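Korine Street Laundry Room Users' Group
Minutes of the September meeting

Held in the folding room, ground floor, 7:00 p.m. Chair: Roswitha Hofstetter. Minutes taken by the person who was last to sit down, as per custom.

Present: 18 households represented, one of them by a teenager with a proxy note and headphones. Apologies received from Flat 26, whose wash was at a delicate stage.

1. Minutes of the last meeting
Approved with one correction. The previous minutes recorded that the group "agreed to fold." The group agreed to discuss folding. The Chair noted that the difference had cost us most of the summer.

2. Matters arising
The squeaking door has been oiled and now squeaks at a lower pitch. The lost property shelf has been emptied, apart from the single oven mitt, which remains under the protection of the resolution passed in spring.

The notice asking people to clean the lint trap was taken down by someone who needed the back of it for a shopping list. A new notice will be put up, printed on both sides.

3. Machines
Washer 2 is back in service. The repair firm, Costache, replaced the door seal and returned a sock, a hair clip and a guitar pick. The sock has been claimed. The guitar pick has not, although several people looked at Flat 3.

Dryer 3 continues to stop early. Flat 11 believes this is the thermostat. Flat 9 believes this is Flat 11, who packs it too full. It was agreed to try a half load and see, and Flat 11 asked that the minutes record his willingness to be proven right.

The Skito detergent bought in bulk after the last meeting was reported to smell "like a dentist on vacation." There are 26 boxes left. A motion to finish them before buying anything else was carried without enthusiasm.

4. Towels and cloths: the folding question
The Chair introduced this item by asking that it be kept to twenty minutes. It was not.

There are two schools. The first, led by Flat 6, holds that a towel should be folded in thirds the long way and then in half, so that it sits on the shelf with the rounded edge facing out. The second, which is everybody with small children, holds that a towel should be off the floor.

Flat 6 said that the trouble starts before the folding. People pull the wash out in one lump, drop the lump on the table, and then go digging in it for a corner. Anything fluffy hides its corners. She recommended dealing with one piece at a time: pick it up by any point, let it hang, find a corner, then find the next corner along the same edge. The proxy from Flat 14 took out one earphone and said this was what his grandmother did, and put it back in.

Flat 9 asked what happens when there are two pieces in the same pile. Flat 6 said you take the top one and leave the other alone. Flat 9 said that in his experience the other one comes too. There was a general murmur of recognition.
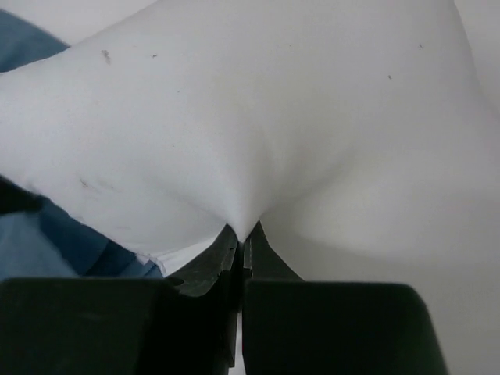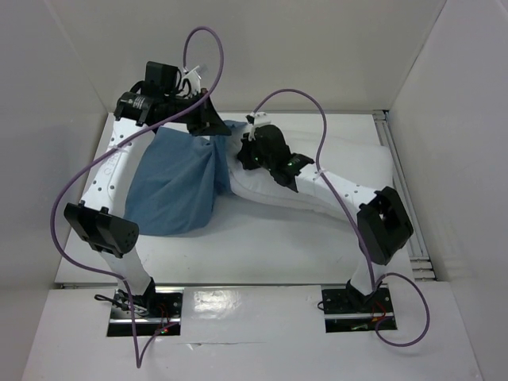
White cloth pinched up to a point, then the blue and the white on one table, then the blue by itself, bunched.
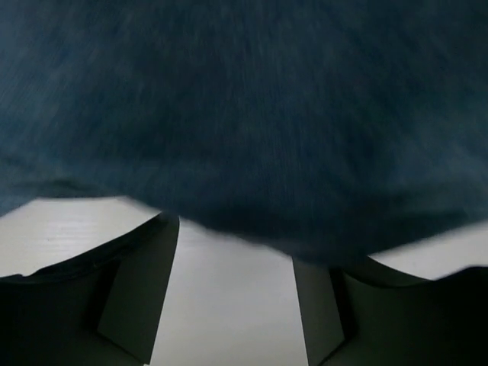

Discussion followed. Flat 11 wanted to know whether blue and white should be on the table together at all, given what happened to his shirts in the spring. Flat 6 replied that color only travels in the wash, and that his shirts had been in with a beach towel from a market stall. Flat 11 said the stall had seemed reputable. The Chair ruled that the stall was outside the scope of the meeting.

Flat 4 raised the matter of fuzz. Dark towels pick up every scrap of lint from light ones, and she is tired of drying herself and coming out gray. She asked whether there could be a dark table and a light table. It was pointed out that we have one table. She asked whether there could be a dark end and a light end. After some measuring with a broom handle, this was agreed, with the dark end being the one nearer the window. The broom handle is to be returned to the broom.

Flat 9 proposed that anyone who finds a finished dryer load should be allowed to take it out and leave it in a heap, with no duty to fold. Flat 6 proposed that a heap is an act of aggression. A compromise was found: the load may be taken out and put in one of the baskets, and nobody is to have an opinion about how it was put there.

Resolved:
Folding style to remain a private matter between residents and their shelves.
One household's pile on the table at a time while the dryers are running.
Dark things at the window end, light things at the wall end. Stripes at the owner's discretion.
Flat 6 to give a folding demonstration before the next meeting, for those who wish it. She was asked to bring a fitted sheet. She said there were limits.

5. Baskets
The shared baskets, ordered from Brarkus, were meant to stay downstairs. At the last check there were 2 downstairs. Residents are asked to look in their hallways, on their balconies, and under whatever they have been keeping in them. Flat 12 admitted to potatoes. The Chair thanked Flat 12 for being frank and asked for the basket back, brushed out.

It was suggested that the baskets be labeled. It was remembered that they are labeled.

6. Booking sheet
Writing "maybe" in a slot does not reserve it. Neither does drawing a small washing machine, however well. Slots left unused for fifteen minutes are open to anyone standing there with a full bag and a clear conscience. Pencil only, please. The resident using green marker has been asked to stop and has changed to purple.

7. Any other business
Flat 3 asked whether the radio could be turned down in the evening. Nobody present has a radio. This will be looked into.

The proxy from Flat 14 asked if the meeting was over.

Actions
Roswitha Hofstetter: new lint notice, call Costache if Dryer 3 fails on a half load.
Flat 6: folding demonstration, one towel, one cloth.
Flat 12: basket.
Flat 11: half load, witnessed.
All: oven mitt, if yours, you have only to say so.

Meeting closed at 8:50 p.m., when Washer 2 finished its spin and three people stood up at once.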